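Kaja Rozīte
6 July 2025

Spent the morning going through my jeans. The drawer in the bedroom has stopped closing, so something had to go.

Rules I set myself: try on every pair, sit down in it, and if I'm thinking about the waistband after a minute it goes in the donate bag.

The black ones went first. I bought them for the job at Redlow and haven't worn them since I left in November.

Two pairs had worn through at the inner thigh. Inese Urbonaitė wants old denim for patches, so those are in a bag by the door for her.

The folding took longer than the sorting. I used to fold in half and stack, and then the whole pile came out when I wanted the bottom pair.

Now it's legs together, seat tucked in, then up from the hem until it makes a rectangle. Back pocket on the outside – that way I can tell which pair it is without unfolding anything.
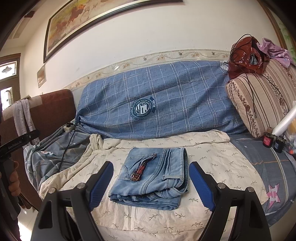
Light blue pair, folded on the bed. Keeping these.

The faded ones always survive a clear-out. I wear them more than the rest put together.

Still to do: sweaters, and the bag of belts I have been moving from shelf to shelf since we got the place. The drawer closes now.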